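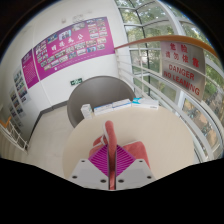

My students ask me every January when they can buy a machine that tidies the kitchen, and one of them added last time that her grandmother would pay for it today, in cash, if it could just put the pills back in the cabinet. I had to tell her to keep the cash in the drawer.

Chapter 2
Small Boxes, Big Trouble

I used to think picking up a carton was the easy part. Then I spent a winter at Wallik, a packing shop where a Buleck arm moved light boxes from a table to a tray. We ran 227 picks on my first day and it dropped or crushed 57 of them. I was crushed too! A flat box gives the fingers very little to grab, and a box standing on end tips over if you brush it - my five-year-old handles both without looking.

So can machines do chores yet? Some of them, in some rooms, on a good day. Move the table a little and you may be starting over. In this chapter we'll look at reaching, gripping and letting go (yes, letting go gets its own section), and we'll come back to the Wallik numbers in Section 2.4.

Before you read on, clear a table at home and line up a few small boxes. Put them away using only your thumb and one finger, and write down every time you have to try again.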